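Clearing a Table with the Grasp Planner
Last updated: April

Before a run, set the planner's jaw-opening margin to 4 mm for cartons and 7 mm for soft wrappers. Crinkled foil reflects light unevenly, so raise the depth filter one step in Juvdale before labeling.
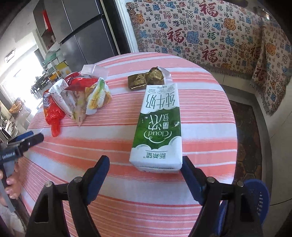

Amissah

A milk carton lying on its side should be approached with the jaws open on either side of it. Keep its label separate from nearby wrappers in the object map. Striped tablecloths may produce false edges; mask the cloth first. Save the settings before closing the planner.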